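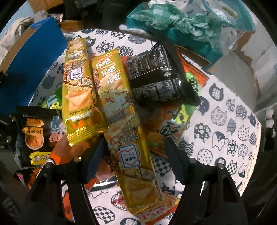 Why does a table cover come out of the first wash smaller than it went in?
Cotton yarn is held under tension while it is woven and finished. Water and heat let it relax, and the cloth draws up, mostly along its length.

Home Textiles, Unit 6: Shrinkage and Hem Allowance
Stallidwood Evening Courses
Handout revised August 2, 2018

Terms used in this unit

Warp: the yarns that run the length of the cloth, parallel to the selvage.
Weft: the yarns that run across, from selvage to selvage.
Residual shrinkage: the shrinkage left in a fabric after the mill has finished with it.
Preshrunk: treated to remove most of the shrinkage. It does not mean zero. Check the label for a percentage and test anyway.

Testing a fabric before cutting

Cut a test square from the end of the bolt, well away from the selvage. Mark out a box 100 mm on each side with a laundry pen and draw an arrow for the warp direction. Do not use chalk. Overlock or zigzag the raw edges. Wash and dry the square the way the finished cover will be washed and dried, then press it flat without pulling and measure again in both directions.

A 100 mm box makes the arithmetic simple. If the warp side now measures 94 mm, the warp shrinkage is 6 percent. Write down warp and weft separately. An average of the two is no use for cutting.

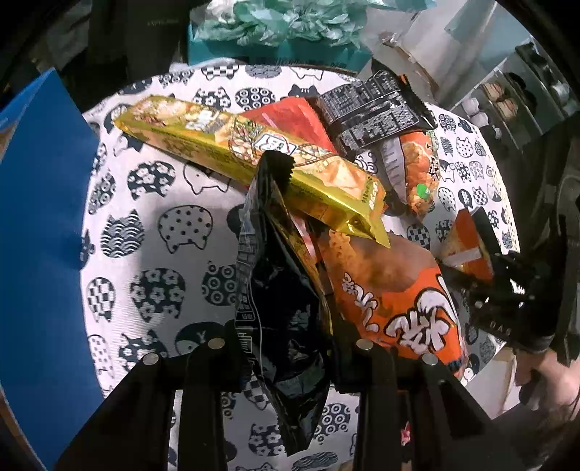
Fig. 1. Snack packets on white fabric with a cat-head print.

Working out the cut length

Divide the finished length by one minus the shrinkage. A common mistake is to add the percentage to the finished length, which leaves the piece short.

Worked problem: the Favance cloth used in class shrinks 6 percent in the warp. A banquet cover has to finish at 414 cm after washing. 414 divided by 0.94 is 440.4 cm. Round up to 441 cm, then add the hems. The allowance for two double hems of 2 cm each is 8 cm, so cut 449 cm. Anyone who wrote 439 cm before hems used the wrong method and should redo it.

If you prewash the whole length, skip the division and cut to finished size plus hems. Prewash the lining and any trim as well. The Trasholm tape in the sample box is polyester and will hardly move, so it puckers when it is sewn to unwashed cotton.

Round covers

Measure the diameter of the top and add the drop twice. Use the larger of the two shrinkage figures for both directions. Expect a slight oval after the first wash. Let the cover hang overnight before trimming the hem line.

For next time

Bring one tested square with both measurements written on it. Read the Zamfir workbook, page 22, on print placement and pattern repeats. Irons are in the back cupboard.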